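# How I set up a two-arm gear bench (and what happened to my Thursdays)

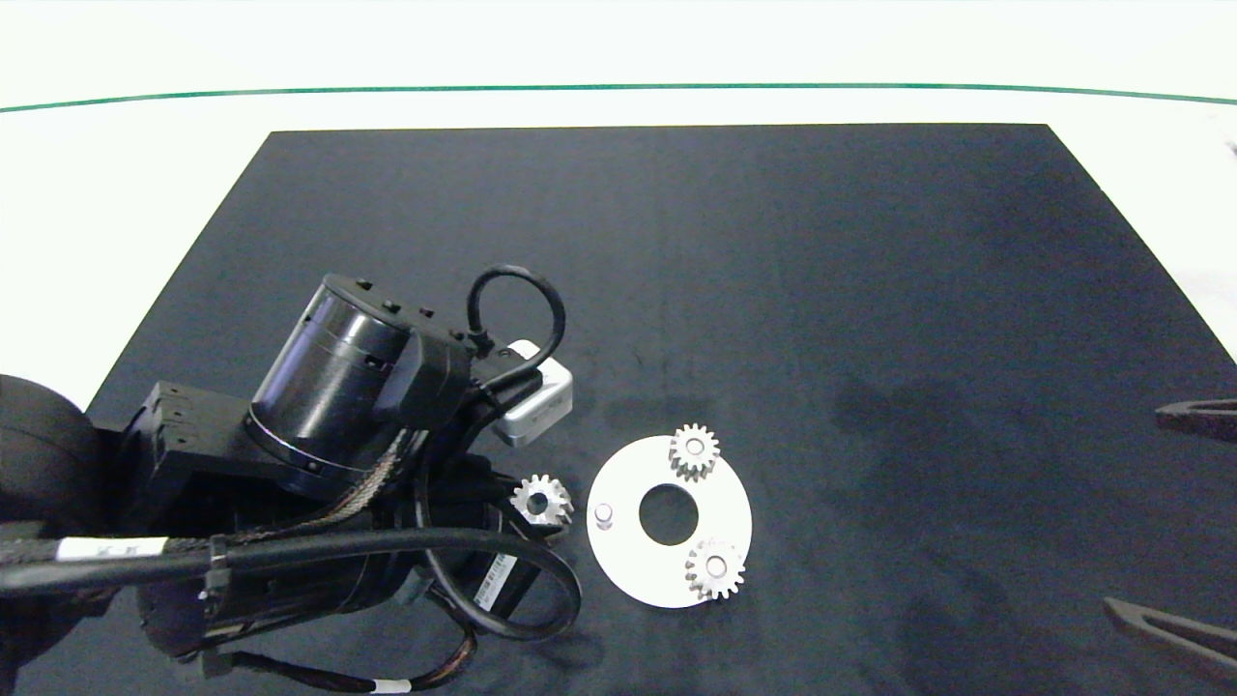 I've been putting gears on plates at Clitholm for long enough that I can do it while arguing with someone about lunch, so when the two-arm bench came in I was the obvious pick to learn it. Or the obvious victim, depending on who you asked at the coffee machine! We call the bench Dustetti, which was the name on the project sheet and it stuck. What follows is how I set it up at the start of a shift, plus the stuff I wish I'd had written down in April when we started.

You don't need to code for any of this. You do need to be a bit fussy.

## Before you power anything up

Wipe the mat. Lint roller first, then a barely damp cloth, then leave it alone until it's dry. A dark mat under a white plate is great for the camera right up until there's a curl of packing foam sitting on it, and then you've got a phantom part and an arm politely hovering over nothing.

Then look at the cables. Really look. Run your eye along each bundle from the base out to the gripper and check:

- zip ties still snug, no cut ends sticking out where they can snag a sleeve
- loops near the motors have slack, but can't reach the mat
- labels still readable (if one's peeling, replace it now, you will not do it later)
- connectors pushed all the way in

I do this with the power off and my hand on the arm so I can move each joint slowly by hand. If a cable goes tight before the joint gets to the end of its travel, re-route it and put on a fresh tie. Don't crank the tie down. I did that once and spent a whole afternoon chasing a dropout that was me, strangling a wire.

## Laying out the parts

The plate goes down flat, near the middle of the mat, where both arms can get to it. It's a ring with a big hole in the center and the gears go onto short pegs around it. Press each peg with a fingertip before you start. If it wobbles, swap the plate, because the arm will push a wobbly peg sideways and keep on pushing.

Spur gears go on the mat beside the plate, teeth clear of the edge. I leave a finger's width between gear and plate. Closer than that and the gripper clips the plate on its way down, and then everything has shifted and you get to start over.

A few things I've learned about gears specifically:

1. Check the bore before the teeth. A burr in the bore is what stops a gear seating.
2. Wipe off the oil. A thin film is enough to make the grip slide.
3. Keep one batch on the bench at a time. Two batches can look identical and fit differently.

## Running the first plate

Slow speed for the first one, every single shift, even if the person before you swears it was running beautifully.

Clear your hands, step back behind the tape, hit start, and keep your thumb near the stop. Watch the pickup and the release. The travel in between is fun to look at but it hardly ever goes wrong on us. What you want on pickup is a gear that stays level when it lifts. On release, you want it to drop onto the peg and sit flat, with no tilt when you look across it from the side.

If it's tilted, stop the bench first, then give the gear a little turn with your finger. If it falls into place, the approach is slightly off and you can nudge the place position in the Dizon screen (that's our control software, and yes, the font is tiny). One nudge, then run another plate. I know it's tempting to change three things at once. I've done it. You end up with a good plate and no idea why it's good.

Once the first plate is right, I run 6 more at slow speed and check each one by spinning the gears by hand. They should turn freely and not scrape. Then up to normal speed.

## Writing it down

We keep a paper log next to the bench, and I'm a big fan of it. Time, batch, what I changed, what it did afterward. The software keeps its own log too, but it won't tell you "gears felt greasy" or "somebody bumped the table."

The best entry in there is plate 1629, where I wrote "perfect, touched nothing" and underlined it twice. We were aiming for 2000 by the end of that run and we got there with the same set of positions. I was so pleased I went and told people who did not care at all.

## What changed for us

OK, the part people email me about. Did it take the job?

It took the part of the job that hurt my thumbs. Pressing gears onto pegs for a full shift is rough, and I used to go home on Thursday (our long day) and not want to open a jar. Now that day is setup, checking, fixing and a lot more walking around. My hands are better. My step count is ridiculous.

It isn't all lovely, though. Four of us used to sit at one table doing this and talk the whole time, and now we're spread out, one to a bench, and I miss that. We asked for the benches to face each other and got it, which helped some. One coworker tried it for a few weeks, hated standing and watching, and moved over to packing on the Ternura line, where there's still plenty of handwork. I think that was a fair choice and I was glad it was on offer.

Training is the bit I'd push on if your shop is getting one of these. We were given 60 minutes. It was a nice hour! It was also nowhere near enough, and we learned the rest by stopping the bench a lot. Ask for paid time to practice on scrap plates with no target on the board. Ask who gets to hit stop, too, and get the answer in writing, and make sure the answer is everybody.

## End of shift

- Finish the plate that's running, then stop
- Both arms to park, power off, wait for the fans to quit
- Loose gears back in their own batch tray
- Cover on the mat
- Last line in the log, even if it's just "fine"

If you're picking up from me and the log says the place position was nudged, please don't nudge it back before you've run a plate. Run one slow, look at it from the side, and then do whatever you like.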